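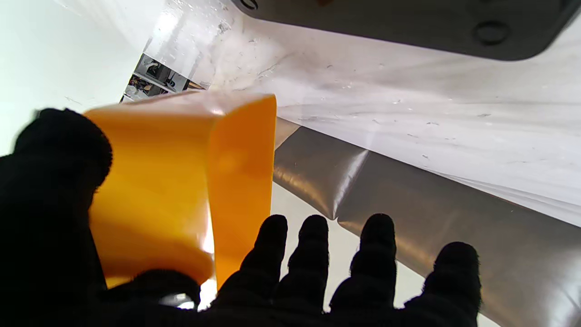 Tissue box (plastic)

A plastic tissue box is a small household container that holds a stack of paper tissues and lets them be drawn out one at a time through an opening in the top. It may be bought already filled, or kept for years and topped up from soft packs, and in many homes it moves quite happily between the kitchen table, the bedside and the back shelf of the car.

Form and materials

Most are rectangular with rounded corners, which are kinder to the hand and a good deal easier to wipe than square ones. Translucent plastics have long been popular, orange and amber among them, as the colour grows paler and more yellow where light comes through and deepens along the sides. The opening is usually a slot or an oval, just wide enough for a folded tissue to stand up in a little crumpled peak, ready for the next sneeze. A family-sized box commonly takes 200 tissues, and a travel one 30.

Filling and care

Interleaved tissues are the ones to look for, each sheet pulling up the next as it goes. The stack is laid in flat and the first sheet teased through by hand. An empty box can be washed in warm soapy water, and should be left to dry thoroughly before a new stack goes in, or the bottom sheets will cling together in a rather sorry lump.
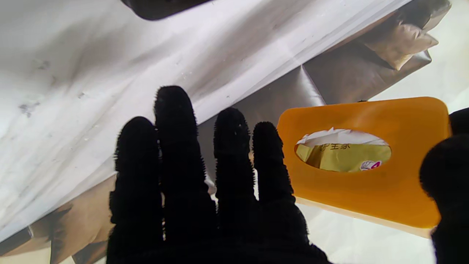 PLONDON, October. The household collector Liviu Dobre has given 68 tissue boxes to the town museum, where they are to be shown beside the older Neltton tins. Ximeng Wan, who is writing the labels, has asked readers with refillable boxes from the Trallach works to get in touch.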